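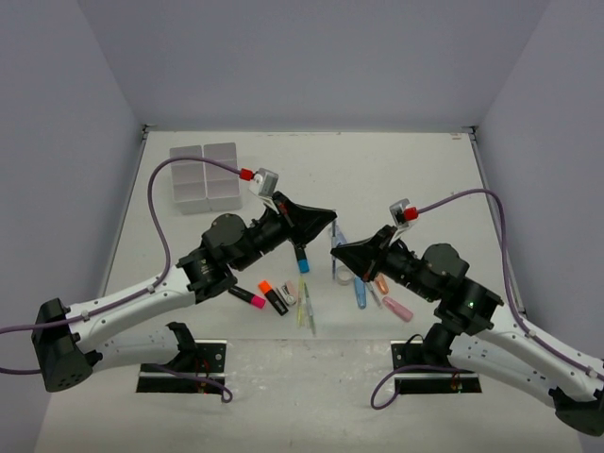 From: Maxine Bright
To: supplies list
Subject: Re: [supplies] markers and pens, what are we keeping

Hi all, quick one, between two other things so sorry for the typos.

Yolandi, to your question, yes to sorting by type first. Markers one side, pens the other, then test. I did the front office lot like that in January and it went way faster than testing as you go. Scrap paper, one good scribble each, cap back on, next. If it skips, give it one more try on a fresh bit of paper and then it's out. No third chances!! We had a whole drawer of third chances.

Dry erase and permanent need to be in separate compartments. Please. Somebody wrote the Geka delivery dates on the big whiteboard in permanent and it took me most of a lunch break to get it off. (Going over it with a dry erase marker and wiping right away does work, slowly.)

Trays — I like the divided ones. The deep cups are no good, everything short sinks to the bottom and you end up tipping the lot out to find a pencil. Markers should lie flat, most of all the two-ended ones.

Order from Dendar is on hold until I have numbers. Last time we bought 700 ballpoints and I still find unopened boxes behind the printer paper. What we do run out of is black fine tip and the chunky highlighters, so if you're counting anything count those. Hugo says the storeroom upstairs has 38 black fine tips left, which sounds like a lot and will be gone by the end of summer.

Dead ones: box under the sink in the copy room, not the trash. Loose caps go in the jar next to it, they fit more things than you'd think.

Percy, can you bring back the label maker? I want the compartments labeled before people start putting things where they feel like it.

Have to run. More tonight maybe.

Maxine

On July 2026, Yolandi Msimang wrote:
> Hello everyone,
>
> I've started going through the pens and markers from the Sibiya
> room and would like to agree on a system before I do the rest.
> Do we sort by type or by color? I'd lean toward type, then color
> only for the markers.
>
> Also, do we test every single one? Clotilde thinks we should just
> toss anything without a cap. I tried a few uncapped ones and
> some still wrote fine, so I'm not so sure.
>
> Last thing, is there a budget for trays? I saw some with
> movable dividers and a set is 60 dollars. Happy to use what
> we have if not.
>
> Thanks,
> Yolandi

PS missed the bit about the budget. Yes to one set, keep the reciept. Tell Clotilde uncapped ones get tested like all the rest and then get a cap from the jar.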